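Teststead evening talk, getting the shed in order, my notes

Start 7.30. Water on the table. Don't read the slides out.

Hello, thanks for coming out. Ask who has a shed. Then ask who can get to the back wall of it. (wait for laugh, may not come)

My own: took over the plot at Clesen in May, shed came with it. 84 jam jars, most with one screw in. Two lawnmowers, neither mine. Whole first weekend just carrying things onto the grass. Do the bit about the rain.

Main point, say it early and say it slowly. Sort by job, leave size for later. Everything for hanging a picture lives together. Everything for a dripping tap lives together. I had all my washers in one lovely tin and still went up and down the ladder four times for one tap.

Next slide. Small stuff. Seeds, hooks, fuses, picture wire, those little keys for radiators. Open boxes with dividers, no lids. Lids get things piled on them and then you never look inside agian. Keep them at chest height if you can.

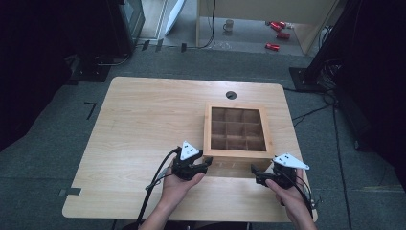 Labels. Pencil on masking tape, nothing fancier. Bought a label maker once, spent an evening on it, changed my mind about half the shelves by the weekend. Tape peels off. Write what you call the thing, even if its the wrong name. Mine has one that says "bendy bits".

Screws. Tip the lot out on a tray and be brave. I counted mine, 1,596, and kept the ones I could name a use for. Rest went to the swap table at Irkitent. Pass round the tray here, ask for it BACK this time.

Shelves. Old Oddsson catalogue has a drawing of a shed wall, 56 hooks, each with a painted outline of the tool. Looks grand. Tried it, bought a new spade, wrong shape. Plain nails now.

If running late skip paint tins. If not: date on the lid, dab of the colour on the side, store them indoors over winter.

Questions. Someone will ask about mice. Metal bin for the bird seed, tight lid, check behind the bags.

Tea after, cups need to go back in the left hand cupboard.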